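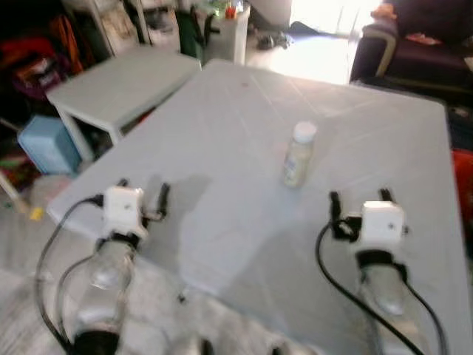
Figure 14.1 Two grippers over a gray tabletop, with a capped bottle between and beyond them.

Chapter 14
Mounting and Aligning a Pair of Grippers

The earlier chapters treated the arm as a single unit. This chapter adds a second one. The build used throughout is the Tristis, a two-arm bench project that can be put together at home or in a shared workshop with hand tools and a printer. Each arm ends in a servo housing, a clear cylindrical segment, and two black fingers.

A second arm brings three new problems. The fingers must meet objects from opposite sides without striking each other. The cables of one arm must stay out of the path of the other. Finally, both arms must report positions in the same coordinates, so that a point on the table has one address and not two.

14.1 Reach and Overlap

The reach of an arm is the set of points its fingertips can touch. For the Tristis, with shoulders 700 mm apart, the two reaches overlap in a region near the middle of the table. Work that needs both arms is placed there. A small bottle with a screw cap is a suitable first object: one gripper holds the body while the other turns the cap.

Before any motion is programmed, mark the overlap region on the table with tape. Keep a margin of 30 mm inside the tape on all sides.

14.2 Cable Slack

In Figure 14.1 the cables leave each gripper in a long curve toward the outer side of the arm. Slack of this kind lets the wrist turn through its full range. Too little slack pulls on the connector; too much can catch under the arm. Measure the slack with the wrist at both ends of its travel, then fix the cable at the first joint with a loose tie.

Readers using the Wikora servo kit should set the wrist limits before fitting the cables. The procedure is given in Section 14.4.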